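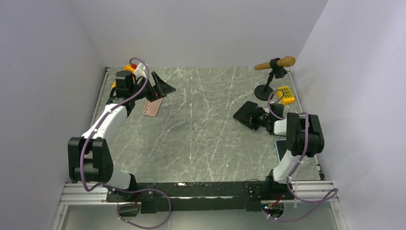

Marble-pattern worktop in a three-sided alcove: edge strips or silicone?
Forum: Worktops and Surfaces

flintlock_ed
I have a gray marble-pattern top going into an alcove with plain pale gray walls on three sides. White veins, some darker cloudy areas, pale speckles. The supplier (Groretti) shipped it with narrow metal edge strips for the left and right sides and nothing for the back. The instructions cover a top with one open side and stop there.

Questions:
1. Do the side strips go on before the top is set, or after?
2. Is there any point in running silicone at the back if the sides already have metal?
3. The alcove is out of square. The back corners are fine but the opening is 16 mm wider than the rear wall. Scribe the top, or let the strips take it up?

Top is laminate on particleboard. No sink, no hob. It will be used for sorting and folding, with a basket or two parked on it most of the time.

tannerlow
Strips before. You will not get a screwdriver in there once the top is down. Run a bead of sealant in the channel first, press the strip on, then screw. Wipe the squeeze-out with a plastic scraper, not a cloth.

On 3: strips will not take up 16 mm. Nothing on the market in that profile will. Scribe it.

Ama Kyei
Agree on fitting the strips first, disagree on scribing. If the taper is even from back to front, cut one side on a straight line at an angle. Scribing is for walls that wander. Put a straightedge against each wall and check. If you can't slide a business card behind it anywhere, it's a straight cut with a track saw and takes ten minutes.

Was the top supplied wide enough to cover the opening at the front? If it was cut to the rear dimension you have a different problem.

flintlock_ed
Supplied oversize. Width is fine. I put a straightedge on both sides. Left wall is flat. Right wall has a belly low down, but at worktop height it is flat too.

Ama Kyei
Then straight cut, on the right side only. Leave 2 mm each side for the strip and the sealant. Laminate face down if you're using a circular saw, face up with a jigsaw and a down-cut blade.

gusset
I would skip the metal altogether. Edge strips against a wall collect lint and crumbs, and you get a dark line where dust sits in the joint. I pulled mine off after one winter and ran a color-matched silicone bead on all three sides. Easier to clean.

tannerlow
That depends on the gap. With 2 mm, silicone is fine. Over 5 mm it sags and shrinks and looks bad within a year. The strip also protects the cut edge of the particleboard, and silicone alone does that poorly if the cut was not sealed first.

gusset
He has no sink. What is he protecting it from?

tannerlow
Damp laundry, a spilled bottle, a wet cloth left in the corner. Particleboard swells from the edge and does not go back.

gusset
Fair on sealing the cut. I still would not use metal for it. Two coats of PVA thinned slightly, or a proper edge sealer. Erdem make one that brushes on, dries clear. Then silicone.

millpond
Has anyone addressed the back? Three walls and strips on two of them looks unfinished to me – you end up with metal lines down the sides that stop dead at the corners. Either all three or none.

Ama Kyei
Matter of taste. The side strips read as a border and the back reads as a shadow line if the joint is tight. I've fitted several that way and the owners were happy. If you do add a back strip, miter the corners. Butt joints show badly on a gray top.

flintlock_ed
The back is tight, I can barely get a feeler gauge in. I'll use clear silicone there and the supplied strips on the sides.

Related: does anyone have experience with the surface itself? The sample scratched when I dragged a ceramic tray over it.

hexhead88
Same finish family here I think, mine came through Fladley. The pattern hides light scratches well, especially in the pale speckled areas. It does not hide them in the darker patches. Stick felt on anything you slide. Plastic baskets with molded feet are worse than they look, grit gets under the feet.

gusset
Sample chips are often a thinner laminate than the production board. Test on the offcut.

flintlock_ed
Good point, I'll have an offcut after the right-side cut. Will report.

flintlock_ed
Update. Cut the right side with the track saw, face up, masking tape along the line. One small chip at the front corner, hidden under the strip. Sealed the cut twice. Strips on, top in, silicone at the back. The offcut took a keys test and a dragged mug with no marks.

Total time was most of a Saturday-length session, nearly all of it waiting for sealer.

millpond
And the corners?

flintlock_ed
The strips stop at the back wall. I can live with it.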